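第五讲　厨房排油烟系统的清洗与维护

课程：住宅设备保洁与维护
适用：家政与物业维修班第二学期
课前请读完讲义第四讲中关于洗涤剂酸碱性的部分，本讲不再重复。

一、本讲范围

上一讲讲的是卫生间排风。厨房的情况不同，主要差别在于油。卫生间管道里积的是灰和水汽，厨房管道里积的是油脂，油脂又粘住灰尘，时间一长变成一层深褐色的硬膜，普通湿布擦不动。本讲只讲家用吸油烟机及其排烟管，商用厨房的集烟罩和屋顶风机有单独的规范，放在下学期。

课上用的设备是实训室里的两台：一台Leltolon顶吸式，一台Laizer侧吸式。两台机器的拆法不一样，考核时抽签决定用哪一台，所以都要练。

二、油烟机的组成

从下往上看，依次是滤网（或集烟板）、油杯、风轮、蜗壳、电机、止回阀、排烟管，最后接到公共烟道或外墙出口。

滤网的作用是挡住较大的油滴。网孔堵住以后，风量下降，电机声音会变闷，住户一般说“吸力不行了”。很多报修单上写的是电机故障，到现场一看只是滤网堵了。

风轮是叶片式的，形状像一个笼子。油粘在叶片上不均匀，风轮就偏重，运转时发抖、发响。清洗风轮时不可以掰叶片，也不可以拆下配重片。配重片是夹在叶片边上的小金属片，有的同学把它当成异物取掉，装回去以后震动比洗之前更大。

止回阀装在机器出风口或公共烟道接口处，平时靠自重或弹簧关着，开机后被风顶开。阀片被油粘住有两种结果：粘在关的位置，烟排不出去；粘在开的位置，别家的油烟味会倒灌进来。

三、上门前的判断

接单时先问清楚以下几项，写在工单上：

机型是顶吸还是侧吸；使用年限；上次清洗的时间；排烟管走公共烟道还是直通外墙；管子是铝箔软管还是硬管；有没有吊顶，吊顶能不能开。

最后一项经常漏问。管子藏在封死的吊顶里，又没有检修口，当天只能洗机器，管道部分要另约时间。这一点要在电话里讲明，不要到了现场再讲。

到场以后先不动手，先试机。最低档和最高档各开一会儿，听声音，看灯，看照明是否正常，请住户在旁边一起看。原有的毛病记在工单上，由住户签字。

试吸力用一张薄纸巾，贴近滤网松手，能吸住为正常。这个办法很粗，只能判断有没有明显问题，不能写进检测结果。需要写数据的，用风速仪在滤网表面取5个点，四角和中心各一个，记平均值。

四、是否需要清洗

不是每一台都需要拆洗。判断依据有三条。

第一，滤网背面有没有成片的硬油膜。只有浮油的，滤网单独泡洗即可。

第二，从进风口用手电照风轮，叶片之间的缝隙还看不看得清。看得清，不必拆风轮。

第三，止回阀动作是否正常。开机能开，关机能落下，没有异味，管道部分可以不做。

三条都没有问题的，如实告诉住户，只收上门检查的费用。实训中有同学问，既然住户已经约了，能不能照样洗一遍。不可以。多拆一次，卡扣和密封条就多磨损一次，老机器的塑料件尤其容易裂。

五、清洗步骤

1. 断电。拔掉插头；插头在吊顶里够不着的，关厨房回路的空气开关，并在开关上挂牌。关开关之后再按一次开机键，确认没有反应。

2. 保护台面。灶具、台面和地面铺防护膜，膜要盖过台面前沿。灶上的锅具请住户自己收走。石材台面怕强碱，人造石也怕，洗涤剂滴上去立即用清水擦。

3. 拆滤网和油杯。油杯先倒干净再拆，倒出的废油装进带盖的桶，不得倒入下水道。

4. 浸泡。热水加碱性油污清洗剂，按瓶身标签配比。铝制滤网不能用强碱，会发黑，改用中性清洗剂并延长浸泡时间。实训室统一用Trilport的中性型，标签在瓶身背面。

5. 拆风轮。多数机型的风轮锁紧螺母是反牙，顺时针为松。先看螺母上的箭头，再用力。拆下后平放，不要立着靠墙。

6. 清洗蜗壳。电机不拆，用塑料袋或保鲜膜把电机和接线盒包住。先用刮板刮去厚油，刮板用塑料的，再喷清洗剂，再用布擦。不允许用水管直接冲。蒸汽清洗机可以用，喷头不得对着电机轴和接线盒方向。

7. 处理止回阀。阀片两面都擦，转轴处用棉签清理，手指拨动应能自己落回。密封圈发硬、开裂的，换新。

8. 检查排烟管。铝箔软管不洗，油多了直接换。硬管可以用软毛刷分段刷。重新安装时管子尽量拉直，弯头不超过2个，软管不得压扁。接口先用卡箍，再缠铝箔胶带，只缠胶带不算合格。

9. 复装。顺序与拆卸相反。风轮装好后用手转一圈，不得碰蜗壳。滤网装好后轻推一下，确认卡扣到位。

10. 试机。通电后先开低档，没有异响再开高档。请住户在场，与清洗前的记录对照。

六、常见错误

把洗涤剂喷进控制面板的缝里。触摸面板只能用拧干的布擦，喷剂要先喷在布上。

两种清洗剂混用。含氯的产品与酸性产品混在一起会放出有毒气体，这一条在第四讲强调过，考试必考。现场只带一种油污清洗剂，除垢剂留在车上。

清洗剂加热过头。热水能泡软油脂，但在灶上把清洗剂煮开是错误做法，碱雾刺激眼睛和喉咙。

登高不用梯子。踩灶台、踩橱柜台面一律不允许。人字梯要完全撑开，有人扶。

洗完不清点零件。螺丝、垫片拆下来就放进磁性盘，装完以后盘子里应当是空的。

七、清洗周期

周期没有统一的数，看做饭的次数和方式。炒菜多的家庭，滤网每月泡一次，整机每年拆洗一次。以蒸煮为主的，可以放长到两年。油杯看到有油就倒，这件事由住户自己做，交付时要教给住户。

出租房和合租房油烟重，上一任租客留下的情况又说不清，建议退租时统一检查。Trernitz公寓去年11月做过一轮，按楼层排班，每户先检查后定是否拆洗，记录表附在讲义末页，可以参考它的格式。

八、报价练习

报价单分三部分：上门检查、整机拆洗、耗材。耗材单列，写明名称和数量，不得并入人工。

例题：住户家为顶吸式油烟机，使用8年，滤网有硬油膜，风轮缝隙看不清，止回阀密封圈开裂，排烟管为铝箔软管，已压扁一处。请列出应做项目、应换耗材，并写一段给住户的说明，说明中要讲清软管为什么换而不洗。

本题不要求算总价，但如果估出的总价超过1,000元，需要在说明里提醒住户比较换新机的费用，由住户自己决定。

九、课后作业

画出自己家或宿舍楼厨房油烟机的结构简图，标出止回阀的位置。找不到止回阀的，写明是没有装还是看不到。

完成上面的报价练习，手写，下次课交。

预习第六讲燃气热水器的烟管检查。热水器烟管与油烟机排烟管不得共用，预习时请找出讲义里对应的条文，抄在作业纸背面。

星期日下午实训室开放，需要补练拆风轮的同学自带手套和护目镜，进门先登记。Laizer那台的左侧卡扣偏紧，用塑料撬片，不要用螺丝刀。

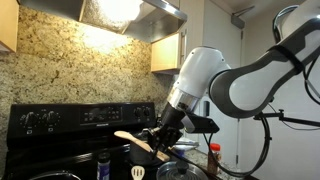
补练结束后把防护膜收进门口的回收箱，废油桶盖好盖子，空气开关上的挂牌取下来交回，再签退。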